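# Bustos kitchen set

Released by Ukeck, Jun 13, 2023. Maintained by Celeste Cisternas.

Bustos is a set of recordings of robots trying kitchen chores. We started it to get a straight answer to a question people keep asking us: can a machine clear up around a sink yet? So far the answer is "parts of it, on a good day."

## What's in it

- 1753 episodes, each one chore from start to stop
- 15 chores, mostly sink and counter work
- 19 object types, including cups, bottles and sponges
- one head camera, plus small cameras at the wrists

Failed episodes are kept. They are marked `success: 0` in `episodes.csv`, with a short note in the `why` column when the operator left one.

## Views

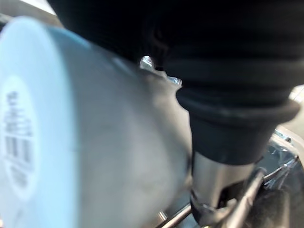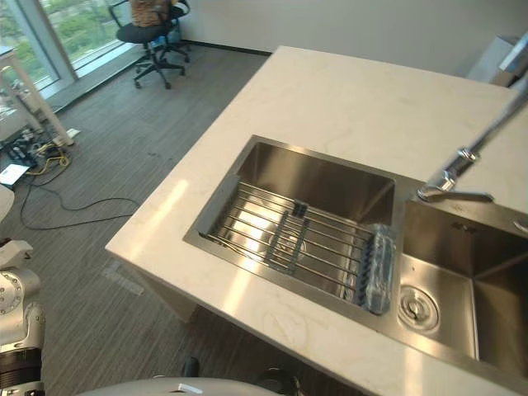
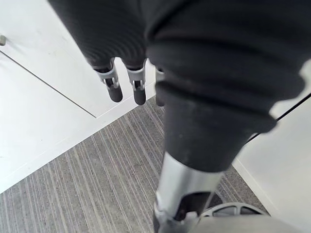
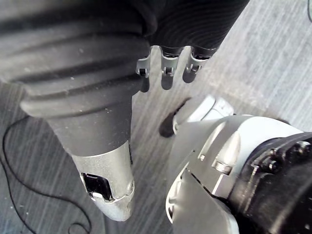

Frames are stored as JPEG in one folder per episode, with a subfolder for each camera. Timestamps come from the recording computer and can drift between cameras in long episodes. We plan to fix this in the September release.

## How well it works

Picking up a single rigid object from a clear counter is close to solved on our setup. These are still hard:

- clear plastic, mainly bottles that dent when gripped
- anything lying across or between thin metal rods
- reaching down into a deep basin without touching the walls
- wiping, where the robot often stops before the surface is clean

A person does every one of these chores faster. We have not left the robot to run a whole cleanup alone, and results here should not be read as a claim that it could.

## Known problems

Wrist views are often blocked by the arm itself, and close parts can be out of focus. Sunlight changes a lot during the day and there is no exposure lock. Labels were checked by one person, so expect some mistakes.

## Loading

Use the Buketti reader, version 5 or later. Older versions skip the wrist folders without a warning. The Weltgate converter also works but drops the `why` column.

Send label fixes to Celeste as a pull request against `episodes.csv`, one episode per line.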